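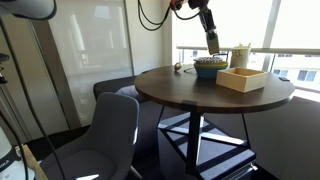 Stostura — Robot Learning Group — Blog

In April we had 2,000 demonstrations and I thought it was plenty. Then the policy learned to go always to the same part of the table, and I understood my mistake. I had put the objects down in the same manner every morning. Now I move the bowls, the box and the small ball after each episode, and I write the change in our log before I start the next one.

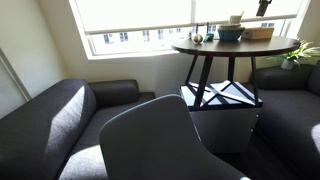

Rekha Thakur wrote under my last post that moving things is not enough, and that I should also record at different hours, because sunlight changes more than I believe. She is right. I had kept only the cloudy recordings, since they looked cleaner to me. The sunny ones are back in the set, with the strong shadows.
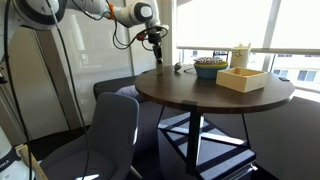 What I keep and what I throw away

An episode stays if the arm goes down to the table without a long pause. If I hesitate, the model will learn to hesitate too — I have seen this with an older set. A missed grasp stays as well, when I correct it in the same episode, but it gets its own label.

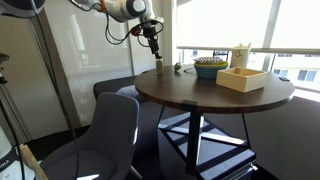
The labels are still the slow part. We are now at 2,719 episodes, and 36 of them have no label at all. Koen Vanhove has promised to go through them with me, and after this we will train again from zero.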